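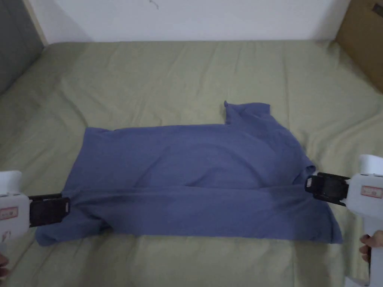 What is the Mimdale gripper?

A pair of hand-held grippers, built at home or in a shared workshop, that a person squeezes through household chores so that a robot can later be taught to do the same chores more slowly.

The Mimdale gripper (also the Mimdale pair, or, among people who have built one, "the pliers") is a do-it-yourself design for recording two-handed manipulation. It was drawn up by Florencia Troncoso, a member of the Zesano shared workshop, and is usually made in one go as a left and a right. Each unit has a handle, a trigger and two jaws. There is no motor. The moving force is the builder, who is also the quality department and the one who has to find the missing screw.

Name

Mimdale was the name of the street the workshop stood on when the first drawings were made. The workshop has since moved. The grippers have kept the old name because it was already on the drawings, and the drawings were already on everyone's wall.

Background

Troncoso had planned to build a pair of robot arms for folding laundry. The arms were budgeted at 1000 dollars and reached 800 before either one could bend. The hands were built first as a way of getting some use out of the project in the meantime. The meantime has continued.

The idea behind them is not peculiar to Mimdale. A gripper held by a person can open and close on the same objects as a gripper bolted to an arm, and if its position and jaw opening are logged along with video, the record can be used to train the arm's controller. What the Mimdale design added was mostly a parts list that a person without a machine shop could get through, and a set of assembly notes of unusual frankness. Step 14 reads, in full, "This will not fit. Sand it."

Construction

The shell prints in four pieces per hand, none of them taller than the bed of an ordinary hobby printer. Most of the printing time goes into the handle, which is solid near the trigger. Early handles were hollow there and cracked, generally during demonstrations.

The jaws run on a pair of short rails and are pulled together by a cord. A return spring opens them again. The cord version replaced a rack and pinion, which was more accurate and sounded like someone chewing gravel. Builders who want the old mechanism can still find it in the drawings, under the heading "Regrets."

Jaw pads are left to the builder. Three kinds are in common use:

Cast rubber. Grips nearly everything, including the other jaw.
Bicycle inner tube, cut and glued. Cheap, and smells of bicycle.
Printed flexible filament. Tidy, durable and a little too slippery for thin cotton.

Electronics consist of a small board in the handle and a sensor that reads the jaw opening 60 times a second. The board is a Coman unit in the original design. Later builders have used whatever was in the drawer, with a short patch to the firmware and, in several reported cases, a long weekend. The two hands share a clock over a cable. A wireless version was tried and left the hands disagreeing about what time it was, a condition the notes compare to a marriage.

Use with cloth

Laundry was the original purpose and remains the usual first test. Cloth is a poor choice for a beginner and nearly all beginners choose it. It has no fixed shape, it hides its own corners, and it will fold itself in ways that were not requested. A T-shirt that looks flat to a person may offer a gripper two layers in one place and four in another.

The notes recommend working on a bed or a large table, in even light, with a sheet of a different color from the garment. The operator pinches the shirt near its edges, draws it out until the slack is gone, lowers it, and lets go with both hands at the same moment. Letting go with one hand first drags the cloth sideways. Most of the recordings thrown out at Zesano were thrown out for this, with the remainder lost to sneezing, cats and full memory cards.

A session is normally 200 folds. Troncoso's notes advise against doing them all with the same shirt, on the ground that the shirt gets used to it. What is meant is that a garment folded over and over takes on creases, and the recordings come to depend on them. The robot then does well on that one shirt and is helpless before any other.

Operators are also told to hold the jaws as the robot would have to hold them, which rules out smoothing the fabric with a knuckle. Few people manage this on the first day. The knuckle comes out on its own — years of folding shirts are hard to argue with.

Known problems

The trigger is tiring. A lighter spring helps, but the jaws then open late, and late opening is the sideways drag again by another route.

The handle was sized to Troncoso's own hand. A scaled-up version is offered, in which the trigger was scaled too and the screw holes were scaled with it, so that it takes a size of screw no one sells. A corrected file has been promised since the December after it was released.

Calibration drifts when the cord stretches. The cure is to close the jaws fully, hold them shut and press the button on the board. The button is inside the handle, so the handle must be opened, which takes two hands, one of which is holding the jaws shut. Experienced builders use a clothespin.

Variants

The Gultel variant swaps the flat jaws for a pair of curved fingers and was meant for cups and bottles. It does well with those and cannot pick up a sock. A single-handed version exists for people who ran out of filament.

Status

The drawings were last revised on 27 Dec 2021. The change log for that revision has one entry, "moved hole," and does not say which. The arms are still at the workshop, on the shelf above the laser cutter, and the left one now bends.

See also

Cable-driven mechanisms
Cloth manipulation
Learning from demonstration
Unfinished robot arms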